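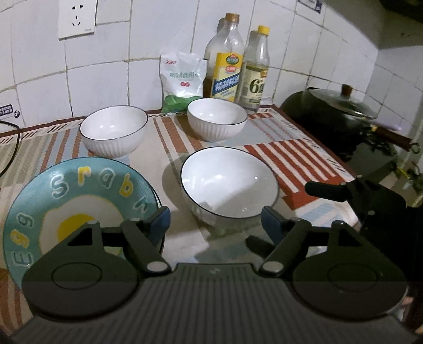
1 min read

September, kitchen bench, afternoon

Still not convinced by the striped cloth. Raed says it protects the counter and deadens the noise. I'll give him the noise. But it bunches up by the stove, and I don't like fabric that close to a burner, lit or not. Asked for it to be pinned or trimmed. We'll see.

Bowls: three white ones out, dark line around the lip. Refilwe wants them kept as the standard set because they "look the same." They don't. The near one is clearly bigger, and the two at the back have ribbed sides. If we write "white bowl" on the sheet again, we'll get the same mix-up as last time, when 4 of 13 entries had to be redone. Use "large" and "ribbed" until somebody comes up with better names.

Egg plate: turquoise rim, cartoon fried egg in the middle. Kgomotso's argument is that everyone remembers where it goes. Maybe. I remember it too, mostly because I find it ugly. Keep it for now - at least it can't be confused with anything else on the counter.

Nisreen thinks nesting the ribbed bowls inside the large one will save shelf space. I doubt they sit level. Not tried yet.

To do: measure the rims, ask Marietjie if the Venter shelf is deep enough, move the cloth back from the stove.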